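4. Incidencias durante las pruebas

Las pruebas de la tarea "guardar el material en el estuche" se hicieron sobre un escritorio normal, con los objetos que ya teníamos. El controlador es el Okarano, y el registro de datos lo escribió Doaa Gaber en la primera fase del proyecto. En total se grabaron 2.486 ciclos de agarre antes de la parada.

4.1 Descripción del fallo

El fallo apareció en la fase de agarre de objetos finos. Al cerrar la mano derecha sobre un rotulador o un bolígrafo, el sensor de fuerza dejaba de enviar lecturas durante 85 ms. El controlador interpretaba el hueco como fuerza cero y seguía cerrando. En seis ocasiones el objeto salió despedido, y en una de ellas se partió el capuchón de un bolígrafo. No hubo daños personales, pero la parada de emergencia se pulsó tarde en dos de los casos - la persona encargada estaba mirando la pantalla.
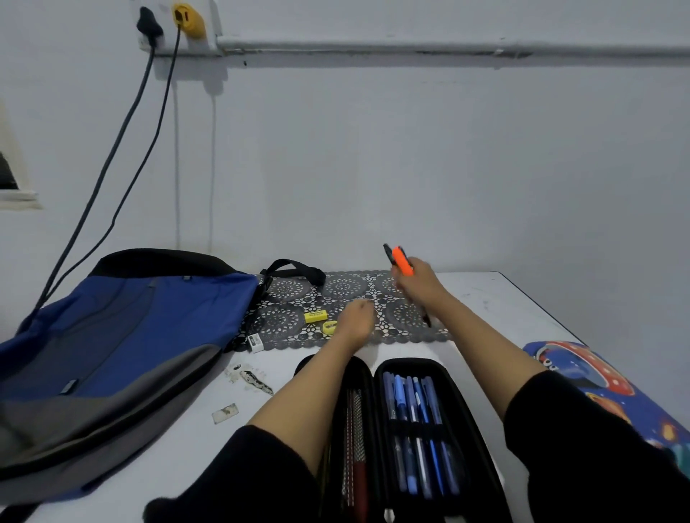 Figura 7. Puesto de trabajo con el estuche abierto y un subrayador naranja en la mano derecha.

Primero sospechamos del tapete de encaje, porque los dedos podían engancharse en el borde y dar picos de fuerza. Se repitió la serie sin él y el error siguió igual. Después se cambió el cable del sensor, también sin resultado.

La causa estaba en el programa. La cola de mensajes se llenaba cuando el registro escribía en disco, y las lecturas nuevas se descartaban sin aviso. En el archivo de la última sesión faltaban 3.356 muestras, casi todas agrupadas en los momentos de escritura.

4.2 Medidas adoptadas

El registro pasó a un proceso aparte. Si no llega una lectura válida en 20 ms, la mano se detiene y mantiene la posición. También se bajó el límite de fuerza para objetos finos y se acordó que quien tiene el pulsador no atiende otra cosa durante el ciclo.

Con la versión corregida no se ha vuelto a ver el cierre sin control, aunque la serie nueva es más corta que la primera. Queda pendiente repetirla completa en octubre con el sensor Asico de repuesto.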